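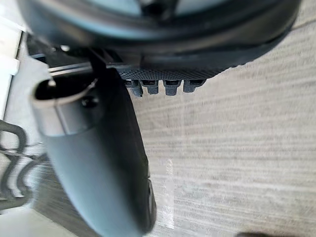

*Fig. 5. Light gray cap, close up.*

## 5. Bringing in your old catalog

Kiston will read almost any list of sheet music you hand it, including the ones your predecessor kept in a spreadsheet with eleven shades of yellow. It ignores the yellow. If the yellow meant something, find out what before you start.

### 5.1 Before you import

1. Save a copy of the old list somewhere you won't touch it. The desktop is somewhere you will touch it.
2. Delete blank rows, decorative rows, and any row that says only "ask Facundo."
3. Check that every title has its own row. "Carols, various" is a box, and Kiston will want to know what's in it.
4. Save the file as CSV with the UTF-8 option ticked. Skip this and Dvořák comes out looking like a password.

**Note:** Files from the older Castus catalog can go in as they are. Choose *Castus 2 or later* in the import window and jump to 5.3.

### 5.2 Matching the columns

1. Open **Library > Import > From file**.
2. Pick your file. Kiston shows the first few rows and guesses which column is which.
3. Correct the guesses. It is good at composers and bad at voicings, and it believes that any number under 100 is a shelf.
4. Set **Copies** by hand. Leave it on *Guess* and you may find that you own 338 copies of a Fauré motet, 338 being the catalog number.
5. Click **Test run**. Nothing is saved at this stage, so click it as often as your nerves require.

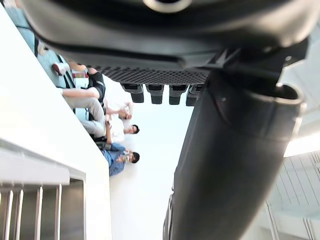
The test run ends with a report in two parts. Errors are rows Kiston can't read at all, and they need fixing in the original file. Warnings are rows it can read but has opinions about. Most warnings concern arrangers, who tend to turn up in the composer column and refuse to leave.

**Caution:** Don't use **Accept all** on the warnings. Lovely Castillo did this in April with a list of 2,084 titles, and every spiritual in her library is still credited to somebody called Arr.

### 5.3 Running the import

1. Close Kiston on every other computer.
2. Click **Import** and leave the window open. It handles roughly 400 titles a minute, slowing down near the end for reasons we're still looking into.
3. When the bar is full, click **Finish**. The bar being full doesn't count as finishing.
4. Open **Library > Recent** and look up a few pieces you know well. Pick an awkward one, such as anything with a divided alto part or a publisher that has changed its name.

If the result is a mess, **Library > Undo import** puts everything back as it was. This works until somebody checks out a piece. After that you're restoring from a backup (section 9).

### 5.4 Adding cover scans

Scans are optional, and you'll get on fine without them.

- Scan at 300 dpi. Higher settings make bigger files and the same cover.
- Name each file with the Kiston number and nothing else.
- Drop the files into the **Covers** folder, then choose **Library > Refresh covers**.

Covers from the Stolareo and Fodor hire libraries carry a barcode in the top right corner. Kiston reads it and marks the set as *on loan*. If you bought the set outright, clear the box by hand, or you'll get a polite reminder every month to return your own music.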